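Magazine > Home & Table > Features

The long life of the dinner plate

Lanard sits where two rivers meet, and it has made plates for longer than it has made anything else. The last big pottery there, Clastberg, still fires six days out of seven. Its factory shop opens at nine in the morning, and by half past there are usually people in the seconds room, turning plates over to look for the flaw.

I went in June to find out why a round, flat piece of clay is so hard to get right, and why people hold on to the ones they have.
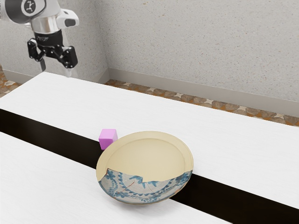
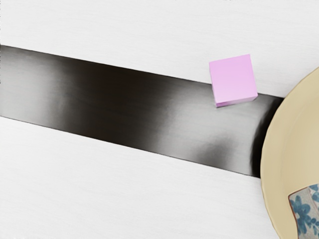
A round plate and a small cube on a pale tabletop.

Pierina Zanetti has worked at Clastberg since she left school. She started on the cup line, sticking handles, and moved to plates when the older women retired. Cups, she told me, are forgiving. A cup is a tube with a floor, and the walls hold one another up. A plate has nothing to hold it up. It wants to sag in the middle and curl at the rim, and it will do either one if the clay has been handled badly at any point before it reaches the kiln.

"Clay remembers," she said. "If you bend it and flatten it out again, it looks fine. Then it goes through the fire and the bend comes back."

A standard Clastberg dinner plate starts as a slice of clay, which is dropped on a spinning plaster mold and pressed from above with a heated metal head. The mold shapes the eating side and the head shapes the underside, foot ring included. The plate stays on its mold until it has dried enough to let go. Then the rim is sponged by hand. Zanetti can do 760 rims in a shift when the clay is behaving.

The first firing turns the plate hard and porous. It is then glazed and fired again. Between the two firings it shrinks very little, but before the first it has already lost enough size that a new worker, seeing a raw plate beside a finished one, often thinks they are different products. The factory makes its molds larger to allow for this. When the clay supplier changed 2 years ago, every mold had to be checked, and a good many were scrapped.

Most of the faults that send a plate to the seconds room are small. There are pinholes in the glaze, specks of iron, a rim that rocks when you set it face down on glass. I bought a soup plate with a speck the size of a pepper grain and I have not been able to find the speck since.

The size of the dinner plate has been creeping up. The pattern books in the Clastberg office go back to the founder's time, and the old dinner plate in them is close to what the company now sells as a lunch plate. The rims were wide then, and the food sat in the well. People used the rim for salt, or for bones. The modern plate, called a coupe in the trade, has no rim to speak of and curves up gently at the edge. Restaurants asked for it first, and home buyers followed.

This has caused trouble in kitchens. Old cupboards were built for old plates, and the door will not close on a new one. Dishwashers have the same problem, and the shop staff at Lanard keep a tape measure under the counter for customers who have been caught before.

Pornthip Yensuk runs a replacement service from a former dairy in Javley, an hour's drive up the valley. She buys house contents and broken sets and sells the pieces one at a time to people who are missing them. Her shelves hold 334 patterns. The busiest weeks come before big holidays, when families count their plates and come up short.

Her customers rarely want something better than what they had. They want the same plate. One man wrote to her every few months over a side plate with a green line, a pattern made for a hotel group called Devadiga that closed its dining rooms long ago. His parents had honeymooned in one of the hotels and brought a plate home, how she didn't ask. He had broken it washing up. She found him one in the end, in the bottom of a box of roasting tins.

"I charged him the same as for any other side plate," she said. "He sent me a cake."

Yensuk has firm views on storage. Plates should be stacked by size, no more than a dozen high, with a sheet of paper between them if the foot rings are unglazed - that rough ring is what scratches the plate below. Hanging plates on a wall with spring wire is a bad idea, in her view, as the wire pulls at the rim all day long and a hairline crack will open up. She prefers the glued disc type. Gray marks from cutlery are metal left behind by the knife, and most come off with a mild scouring paste and some patience.

She doesn't care for mending with gold, or not for plates that will be used. A mended plate can sit on a shelf. It should not go under hot gravy.

At home she eats off odd ones. No two plates in her own kitchen match, and she says guests tend to pick the same one each time they visit. Her brother always takes the brown.

Back at Lanard, the afternoon kiln was being unloaded when I left. The plates come out on tall cars and make a faint ticking as they cool. Zanetti walked along the first car tapping rims with a knuckle. A sound plate rings, and a cracked one gives a dull knock, even when the crack can't be seen. She took two off the car and put them in the bin for crushing, and went on to the next shelf.

Related
What the marks under your china mean
A weekend on the river at Lanard
Six ways to cook a pot of beans
The return of the bread crock
Table linen: wash it, dry it, leave it alone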